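Paper, Tape, Plates: Marking Up a Shared Table
Speaker notes, Dranthorpe session, July
Zoi Stamatopoulos

Before starting

Check that the clicker works from the left side of the stage. Paper roll, two rolls of blue tape and the long ruler on the front table. Tape samples in the envelope, hand them out at the end so people don't pick at them while I talk. Water.

Slide 1. Title

Good morning. I look after shared work tables, and this talk is about one way of covering and marking them. It will take half an hour. Please stop me if you can't hear, and save the questions about floors for later, because I know very little about floors.

Slide 2. What we had before

For a long time our tables at Dranthorpe were bare. People put things down where they liked, and when the next person came in they had to ask where everything went. We had a notebook for this. The notebook said things like "plate near the middle" and "cube a bit closer to the wall." Two people reading the same line would set the table in two different ways.

Read the two notebook lines out loud. Wait a moment, people usually laugh at the second one.

We tried pencil marks on the tabletop, which got wiped off at cleaning time. We tried round stickers. The stickers stayed on, and then they stayed on for good, and I spent an afternoon with a plastic scraper.

Slide 3. What we use now

Brown kraft paper over the whole top, and blue tape on the paper in a grid. The paper comes on a 300-foot roll. We cut it long, fold it under at the ends and tape it on the underside.

We don't print letters or numbers on the cells. We name them by column and row, counting from a corner we agree on. For us that is the near left corner as you stand at the end of the table. If you work from the long side, pick a different corner and tell everyone. Write it on the sheet that hangs by the door.

Say the example twice, slowly: "Third column, second row." Ask the audience to point at it on their handout.

Slide 4. The table
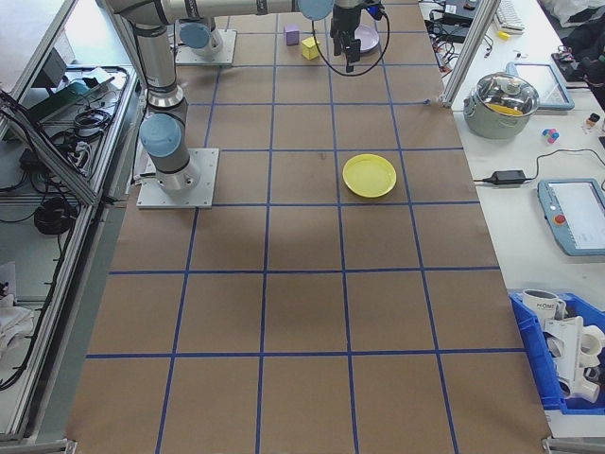

Photo: Bohdana Bilyk

Give them ten seconds to look before talking.

The grid runs four columns across for most of the width, and the rows repeat down the length. Point to the yellow plate. It sits in the third column. If I call somebody in the next building and tell them the column and the row, they can put a yellow plate on their own table in the same cell, and we are done in one sentence.

Then point to the two small cubes, purple and yellow, up near the top. They are small next to the cells, so a cell name alone only gets you so far with them. If it matters where in the cell a cube goes, say so. We use "center," "near corner," "far corner" and so on, plus left or right. More detail than that and people stop reading.

There is a light purple plate on the table too. I like having two plates in different colors. "The plate" is never enough in a note, and you find that out faster when there are two of them.

Mention the side counter on the right, with the pot and its glass lid. Things that aren't on the grid need somewhere to be, and a counter within arm's reach does that job well. Our rule is that nothing waits on the paper. It is either placed in a cell or it is on the counter.

Someone at Kindlow asked me whether the counter should have a grid as well. I said no. I would say the same today, but I have seen it done with one long strip of tape down the middle, things going out on one side and things coming back on the other. It looked fine.

Slide 5. Laying the paper

Demonstrate with the short roll. Talk while doing it, don't go silent.

Wipe the table and let it dry. Roll the paper out with the curl facing down. Tape one end underneath, walk the roll to the far end, pull gently, and tape that end. Then the long sides. Smooth it with your forearm from the middle out. One person can do this on a short table. For a long one get a second person, and have them hold the roll level and do nothing else.

If there's a bubble, leave it until the tape goes on. The tape takes most of them down. A fold is different, and with a fold I would take the sheet up and start over.

Common mistake: trimming the paper flush with the table. It looks neat for a day and then it starts to lift, and sleeves catch on it. Fold it under.

Slide 6. Laying the tape

Outside lines first, then the middle line, then the rest. Mark both ends of each line with a pencil tick before you put any tape down. Measure from the same side every time. I have measured from the left for three lines and from the right for the fourth, and ended up with one column noticeably thinner than the others. We used that table for months anyway and everybody called it the Miranda column, after a very narrow street in Runirthorpe.

Hold the tape a little above the paper, stretched straight, touch down the far end, and lower it. Don't press as you go. Press once the whole strip is down. Blue masking tape forgives you a few times if you need to lift it, although kraft paper forgives you less. It takes the top layer of the paper with it if you pull fast. Pull slow and low.

At the crossings, just let one strip lie over the other. I used to cut them square with a knife. It cost us an extra hour and I scored the tabletop.

Slide 7. Cell size

The question I get most. Make the cell bigger than your biggest plate if you want plates to sit inside the lines. Make it smaller if you don't care about plates and mainly place small things. Most tables do both, so most tables are a compromise.

We leave a gap of 2 inches between the rim of a centered plate and the tape. That came from trying it with our own plates. Take your own plates to the table before you cut anything.

If a plate has to sit on a line, write which line. "On the line between the second and third columns" is clear enough.

Slide 8. Looking from close up
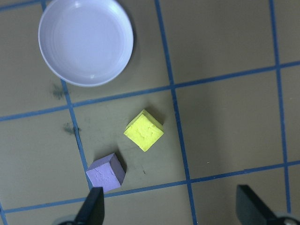 Slide 9. Lines that look crooked

Go back one slide if anyone missed it. The squares look skewed there, and people write to me about this. They take a picture of their own table, the lines slant, and they think they have laid the tape badly. Check with the ruler at the table before pulling anything up. A grid seen at a tilt never looks square.

What you can still read off a slanted view is which cell a thing is in. The yellow cube and the lavender cube are in the same cell, with the white dish just past the tape line. You can say that without knowing the angle, and that is the most useful thing the tape does for us.

Colors, while we are here. A pale cube and a strong yellow one are easy to tell apart on this kind of surface. I would stay away from tan and light brown objects if you have the choice. We had a set of beige blocks once and gave them away.

There is also a dark smudge by one of the lines. Paper picks up marks. I don't replace a sheet for a smudge. I replace it when the tape starts lifting at the crossings, or when somebody spills.

Slide 10. Notes that go with the table

Show the sheet from the door. It has three parts: the agreed corner, the list of things out today, and the cell for each one. Color first, then the thing, then the cell. "Yellow plate, column three, row two." No full sentences.

Bohdana Bilyk keeps the sheets for both rooms and has a drawer of old ones. She went through more than 100 of them last winter and the mistake she found most often was a missing agreed corner. People remember the cells and forget to say where they started counting. She has now printed it in heavy type at the top.

If you change the layout partway through, cross out and write next to it. Don't start a clean sheet. You will want to know what it was before.

Slide 11. Cleaning and storage

Dust the paper with a dry cloth. No sprays, the paper cockles. Small pieces go in a lidded box, plates in a stack with a sheet of paper between them. Pot lids go back on their pots before the pots go on the shelf. I know that sounds like something from home. We lost a lid for most of a year.

When you take the sheet up, leave the tape on it and roll the whole thing together. Check with your building whether taped paper can go in the recycling. At ours it can't.

Slide 12. Questions

Likely ones:

Can you put the tape straight on the table? Yes, and some rooms at Runirthorpe do. It is harder to get off after a summer in a warm room. Try a strip in a corner first.

White paper instead of brown? It works. It glares under our lights, and white plates are hard to see on it.

Does the tape get in the way of small things? A cube set right on a strip can rock a little if the tape has a wrinkle. Press the wrinkle out or re-lay that strip.

How long does a table take? With two people who have done it before, one morning with time left over for coffee. Allow a full day for the first one.

Hand out the tape samples. Collect the long ruler before leaving, it belongs to Kindlow.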